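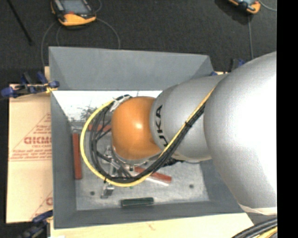
Pension indexation and the dependency ratio – which denominator?

Forum: Labor and Population

trellis_k
June 4, 2025
Working through the Varkano regional projections and I have a problem with the old-age dependency ratio. The published table uses 15 to 64 as working age. Almost no one in Varkano is employed at 15. If I move the lower bound to 20, the ratio rises by 3 points in the base year and the indexation formula trips earlier. Has anyone rerun it?

Gallegos
Yes, for Trinavham, with both bounds. The level changes, the slope barely does. Since the formula keys on a threshold, you will get an earlier trigger, but that comes from the threshold being set on the old definition. Change one and you have to change the other.

mbrandt45
Disagree. Neither version tells you who pays in. Use contributors over beneficiaries. Trinavham has 548 contributors per thousand residents and that number has been flat while the age ratio got worse – more women in paid work, later exits.

Gallegos
Flat so far. Participation has a ceiling and cohort size does not care about it.

mbrandt45
It has a ceiling, sure. Participation past 60 is still at 45 percent, so we are a long way under it.

Aiman Pangaribuan
Two separate questions are getting mixed here. For projection, the age ratio is fine as it needs only births, deaths and migration. For indexation you want the contributor ratio, lagged, or the formula reacts to every bad quarter. Cisto uses a lag of three years. The annex to their March revision has the worked tables.

trellis_k
Does the Cisto annex count part-time contributors as one each?

Aiman Pangaribuan
Full-time equivalents. Table 3, second footnote.

mbrandt45
Then it is not comparable with the Trinavham figure, which is a head count.

trellis_k
OK. I will run Varkano on full-time equivalents with the lag, keep 20 to 64 as a side column, and post both.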